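Sensory Panelist, Hot Beverages (part-time)
Kimmont Ingredients, Trirolville site
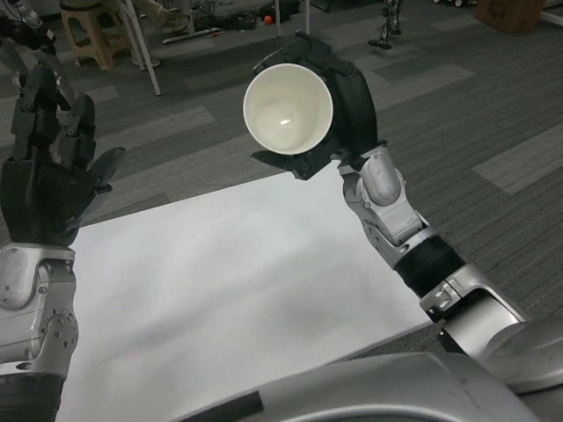
Kimmont Ingredients is recruiting external panelists for its descriptive sensory panel at the Trirolville laboratory. The panel evaluates brewed coffee, instant coffee, black tea and grain-based drinks on behalf of the product development and quality departments. The positions are part-time, paid by the hour and open to applicants with no previous experience in food or beverage work. Training begins in November.

Reference number: 627
Location: Trirolville, Building C, second floor
Reports to: Sensory Laboratory Supervisor
Contract: fixed term, 12 months, renewable
Hours: three sessions per week, 9:30 a.m. to 11:45 a.m.

Background

The descriptive panel measures the intensity of defined attributes in a product. Panelists do not report whether they like a sample. They rate attributes such as bitterness, astringency, roasted aroma and body on an unstructured line scale, using reference samples that fix the low and high ends of the scale. The results are used to check reformulated products against the current recipe, to set shelf-life limits and to investigate consumer complaints.

The current panel was formed to work on roasted coffee only. Two new product lines, sold under the Altia name, have added chicory and roasted barley to the workload, and a second panel is required.

Duties

Attend scheduled sessions and arrive at least five minutes before the start time.
Evaluate up to eight samples per session in individual booths, under white or red light depending on the test design.
Record ratings on the tablet provided in each booth. Ratings may not be discussed with other panelists during individual evaluation.
Take part in group discussions during the training phase to agree on attribute names, definitions and references.
Repeat evaluations of the same product on different occasions. Individual repeatability is monitored and reported back to each panelist every month.
Follow the rinsing protocol between samples (filtered water, unsalted cracker, 90-second pause).

Samples are served at a controlled temperature of 60 °C, in portions of 50 ml, marked with three-digit codes. Panelists may swallow or expectorate unless the test instructions state otherwise. Panelists who prefer to limit their caffeine intake should expectorate all samples. Decaffeinated products make up a small share of the work and cannot be assigned on request.

Selection procedure

Stage 1. Online questionnaire covering availability, general health, allergies, smoking and eating habits. It takes less than 15 minutes to complete.

Stage 2. Screening at the laboratory, lasting two hours. Candidates complete a basic taste identification test (sweet, sour, salty, bitter, umami), a ranking test with four concentrations of caffeine solution, a series of triangle tests and an odor description test. The odor test is scored on the quality of the description, and an exact name is not required.

Stage 3. Group interview with a short description exercise using two commercial teas. The purpose is to assess how candidates express themselves and how they work toward a shared vocabulary.

Candidates who pass all three stages enter paid training. Training consists of 24 sessions and ends with a performance test. Panelists who do not meet the performance criteria may be offered one repeat test. Candidates who do not pass screening may reapply after six months.

Requirements

Age 18 or over.
Normal sense of taste and smell.
No allergy or intolerance to gluten, milk protein, soy or nuts.
No medical advice against caffeine.
Non-smoker, including e-cigarettes, for at least one year.
Good command of written and spoken English.
Availability for at least 80 percent of scheduled sessions over the full contract period.

Applicants who are pregnant or breastfeeding are asked to contact the laboratory before completing the questionnaire, so that the start of training can be arranged for a later intake.

Employees of Kimmont Ingredients and members of their households are not eligible for this panel. A separate internal panel is run by the quality department.

Conditions on session days

No coffee, strongly spiced food, chewing gum or mint products during the hour before a session. No perfume, scented hand cream or aftershave. Lipstick and lip balm must be removed before entering the booths. Panelists with a cold or a blocked nose should report it by 8:30 a.m. and stay home. Absence for this reason does not count against the attendance requirement.

Pay and benefits

Training and evaluation sessions are paid at the same hourly rate, which is stated in the contract offer. Attendance at Stage 2 is compensated with a fixed payment of $50, regardless of the result. Panelists who complete the 12-month term with the required attendance receive a completion bonus. Parking is free in Lot 2, and the Juhász Street bus stop is a four-minute walk from the main gate.

The booth area, the discussion room and the restrooms are wheelchair accessible. One booth has an adjustable counter. Please mention any access needs in the questionnaire.

How to apply

Complete the questionnaire on the Careers page, quoting reference 627. Applications sent by mail or handed in at reception cannot be processed. A résumé is not required. Screening invitations are sent by email and are valid for the time slot shown. Slots may be changed once.

Questionnaire data are kept for six months and then deleted, unless the applicant agrees to be contacted for a later panel.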